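Second-hand server board, CPU socket cover on or off before I start filling it?

Ajith Joseph
Last updated: January

Ok so picked up a used single socket server board already mounted in a white case, going to be my file box for the house. No CPU, no memory yet, both ordered. CPU comes Sunday supposedly. Paid 76 for the lot which seemed fine at the time, now I'm second guessing because the seller (goes by Hirora on the local listings) had no paperwork at all, no manual, not even the model number.

Things I can't work out:

Do I pull the plastic cover off the socket now to look at the pins, or leave it till the CPU is in my hand. Read both.

Also memory. I've got four sticks coming, not eight. Does it matter which slots. My old desktop had two slots so this never came up.

And the battery, just swap it? Board has been on a shelf for who knows how long.

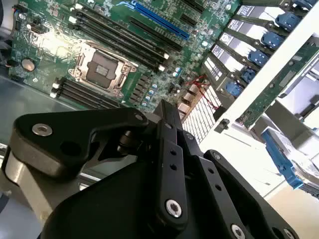

My plan was CPU first, then the cooler, then memory, then one power on with nothing else plugged in before I add the drives. Is that the right order or am I making extra work. The cooler is a big one from Ukudis and I'm worried that with slots on both sides of the socket I won't get my fingers in to the white latches once it's on, so maybe memory goes before cooler? There's also a pair of thin red wires going across toward the drive area and I don't know if I should unplug those first or work around them. Don't want to snap anything, my hands are not small.

Thanks, sorry for the pile of questions, typing this on lunch.

Ermira Matić

Leave the cover ON. Take it off when the CPU is sitting next to you and not before. Bent pins are the one thing you can't really fix at home. I've straightened a couple with a mechanical pencil and a magnifier and it took a whole evening and I swore a lot.

With used though, I do one quick look first. Good lamp, cover off, look across the pins at a low angle from two sides, cover straight back on. You want an even pattern, any spot that shines different is a pin leaning. If you find one, message the seller same day with a picture. Up to you if 76 is worth the argument.

Memory before cooler, yes. You already answered that one yourself. Open the latches, line up the notch, push till both ends click. On a board like that it often takes more push than you'd expect, put your other hand on the case so it doesn't slide.

For four sticks, two each side of the socket is the usual, but WHICH two depends on the board. Don't guess. The model number is normally printed on the board itself, often near the slots or along an edge. Type that in and the manual should come up, look for the population table. Also check the type of memory before you open the packets, servers can be picky about registered vs unbuffered and if it's wrong it just wont start.

Red wires, trace both ends before you touch them. If they pull clear of where you're working leave them plugged in. If you have to unplug, bit of tape with a label on it.

Kneževič

battery yes just change it. coin cell, couple bucks, most are CR2032 but read whats on yours. power cord out first. you'll lose the clock and settings but you'd want to reset those on a used board anyway

order is fine. first boot can take minutes on server stuff, mine sat on a black screen so long I thought I killed it. dont pull the plug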